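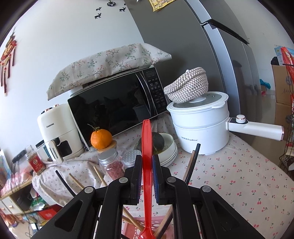 A comment left under my last mill report said that a red print on white cloth tells you everything about a plant's washing range and very little about its printing. I had that in mind when I signed up for the September open day at the Gurnetti finishing mill in Flindby. The cherry tablecloth under the microwave oven, small red motif on a white ground, is the class of work the comment was talking about, and Gurnetti prints a lot of it.

The tour started at 9 a.m. at the gray cloth store and followed the process order, so the notes below do the same. Safety shoes are required and are not lent out. Photography is not allowed past the store.

Preparation

Cotton arrives as loomstate rolls from outside weavers. The mill does no weaving of its own. Lengths are sewn end to end, singed over a gas burner to remove surface fiber, desized, scoured and bleached on a continuous line. The guide spent more time on desizing than I expected. Leftover starch gives uneven absorbency, and that shows up later as a mottled solid. A drop test is done at the left selvage, center and right selvage of each batch. The operator places a drop of water on the cloth and times how long it takes to disappear. If the three readings do not agree, the batch goes back through the wash boxes.

A standard batch is 1,125 meters. The figure comes from the capacity of the A-frames used to move cloth between departments and has no technical meaning beyond that.

Screen room

The screens are seamless nickel cylinders, coated with light-sensitive lacquer, exposed, washed out and cured. Each color in a design needs its own screen. The racks hold up to 300 of them, stored upright and tagged by design number. Retired screens are stripped and recoated if the nickel has no creases. Most creases come from handling during changeover, so screens are now carried on a padded cradle.

We were shown a screen on the light table. Mesh choice is a trade-off between detail and paste volume. Fine outlines use a finer mesh, and solid areas use a coarser one to lay down enough paste. A fruit design with a thin stem and a solid body will usually be split across two screens for that reason, even where the two parts could share a color.

Printing

The main machine is a rotary unit built by Lunde with 13 color positions. A 4-color design was running during our visit, so most positions were parked. Cloth is glued to an endless rubber blanket, passes under the screens, and is peeled off into the dryer. Paste is pumped into each cylinder and pushed through by a squeegee inside it. The blanket is washed on the return side.

Registration is set by hand at start-up and then corrected from a panel at the delivery end. The start-up length is cut off and sold as wiping cloth. I asked how it is decided that a run is ready. The answer was a printed cross at each selvage: when all colors fall inside the line width of the first one, the run begins. The crosses are trimmed away at hemming.

The most common fault on white-ground work is not misregistration. It is specking, where a pinhole in the lacquer lets a dot of paste through once per turn. The dot repeats at the circumference of the screen, so the source is easy to trace. The screen is taped on the spot or, if the hole sits next to the motif, taken out and repaired with lacquer and a brush. On a dark ground the same dot would often pass unnoticed.

Fixing and washing

Reactive prints are steamed to fix the dye and then washed to remove what has not bonded. This is the stage the comment was about, and the plant agrees with it. Red is the usual problem. Loose dye released in the first box can settle on the white areas and leave them pink. Gurnetti runs the first boxes cold with a high overflow, to carry off thickener and loose dye before the cloth sees hot water. The hot soaping boxes follow, and the last box is a cold rinse.

A strip of undyed cotton is pressed wet against the finished cloth and ironed dry. Any transfer of color means a second pass. Two strips were pinned to the board by the exit — one clean, one faintly pink. The pink one had come from a batch run after a pump on the overflow line failed.

Pigment prints skip this range altogether. They are cured in hot air with a binder. The handle is stiffer and rubbing fastness is lower, but water use is much less. The mill uses pigment for its cheaper line, sold under the name Trurkia.

Hemming and inspection

Cloth is inspected on a backlit frame, cut, and hemmed on automatic side machines. Corners are finished by hand-fed lockstitch. Shrinkage allowance is added at cutting, more in the warp direction than in the weft. Customers who complain that a tablecloth has turned out shorter have usually put it in a hot dryer, and the care label now rules that out.

Practical notes

The printing hall is loud and the guide's headset did not reach the back of the group. Stand near the front at the delivery end. The steamer area is hot and the floor is wet. The outlet shop next to the gatehouse sells seconds, with the fault marked by a colored thread at the hem — check the thread before paying, as some faults are in the middle of the cloth. Parking is on the river side. The effluent plant was closed for relining and should be back on the route for the next open day.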